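What I Brought Home From the Robot Open Day (Kitchen Tips, Mostly)

So I spent a morning in January at the Plarnidon open day in Sullville, and I went for the robots and came home with a page of kitchen notes. My sister-in-law thinks this is hilarious. But if you want to find out how sloppy your own habits are, go listen to people who have to spell out every little step of clearing a table for a machine!

They run the whole thing on a computer first, in a made-up kitchen, before any real arm gets near a real plate. Pei-shan Kuo did the talking and she was great, very patient with those of us in the back row. She told us the practice kitchen had been through 2,811 runs by the night before we came, and that knives were the job they kept going back to. I started scribbling on the back of my parking slip right about then.

First tip, and I've done it every night since: knives leave the table before anything else. I always cleared plates first (they're big, they're in the way) and so the knives ended up sliding around under napkins. Now I pick them up one by one, handle first, and they go flat on a tray. Never in the sink under suds, please.

Second, lay a knife down with clear space all around it. The gripper needs room to close and so do your fingers. If you have to nudge a bowl over to get at the handle, the bowl was in the wrong spot. 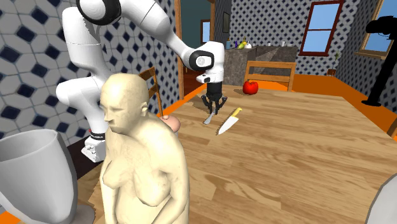 Kwan-ho Man wanted to know what good any of this was to somebody with a kitchen the size of a closet, and asked it loud enough that the whole room turned around. Fair question! Pei-shan's answer was that small kitchens need it more, and that the trick is to pick one spot for blades and keep it, even if it's only a folded dish towel at the end of the counter. I went home and did exactly that. Mine is a green towel, left of the stove, and the kids know not to put their homework on it.

Third tip: come straight down. When I grab things I swoop in sideways, and that's how I've knocked over more glasses than I care to admit. Reach over, stop, then lower your hand. It feels silly for two days and then you quit noticing.

Fourth, fruit. Anything round wants to roll, so give it a bowl or a towel with a bit of nap to it, well back from the edge.

And push your chairs in before you start wiping. I have a bruise on my hip that says so.

They gave us coffee and a very dry lemon bar, and parking at the Betbridge end was free. I'd go again.

Comments

So-ying Huang
The towel idea works. I use an old cork placemat, same thing, and it wipes clean.

Tsung-han Hsu
Do you dry the knives right away or let them sit on the tray? Mine get spots.

Yi-chun Cheung
Right away, Tsung-han, with a cotton towel, spine toward your palm. Was there an afternoon session too? I only saw the morning one listed.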